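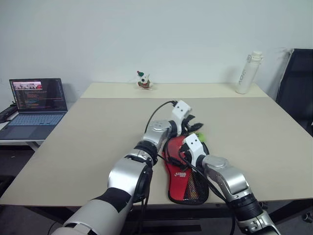
Oment Match Goalkeeper Gloves, Senior

Back in stock Friday. Sizes 7 to 11, half sizes in 8, 9 and 10 only. No 11.5, sorry, maybe February.

4 mm latex palm, negative cut, wraps over the thumb. Elastic wrist with full strap. Backhand is knitted, not the old foam one, so they run a bit slimmer than last years pair. Between sizes? Go up.

Good for: natural grass, wet or dry. Artifical turf eats the palm fast, any glove this soft, so keep an old pair for practice.

Colors: white/black, orange/navy. Orange is low.

Finger spines: removable, five per glove. Come fitted. Slide out through the slot inside the cuff.

Price 96 a pair. Team orders of 40 pairs or more, email Jeptoo Mosoti for the club rate, don't use the cart. Names printed on the strap, max ten letters, add a week. Printed gloves can't come back.

Care
Dampen palms before first wear. Rinse in lukewarm water after games, squeeze, don't wring. Dry flat, away from heaters and out of the sun. No washing machine.

Returns
30 days unworn, tags on. Once they've been on grass they're yours. Split seam in the first three months, send a photo and your order number and we swap them. Palm wear isn't a fault.

Shipping
Ordered before 2 p.m. goes same day from Fancombe. Boxes to PO addresses go next day.

Also fits with this: Parisi glove bag, Wivaletti padded undershirt, Oment junior glove (sizes 4 to 6, 3 mm palm, no spines).

Question on sizing, measure round the knuckles without the thumb and send it to Deirdre Mac Mathúna at the shop desk, she'll get back to you the same day if its before closing.

Item no. 1442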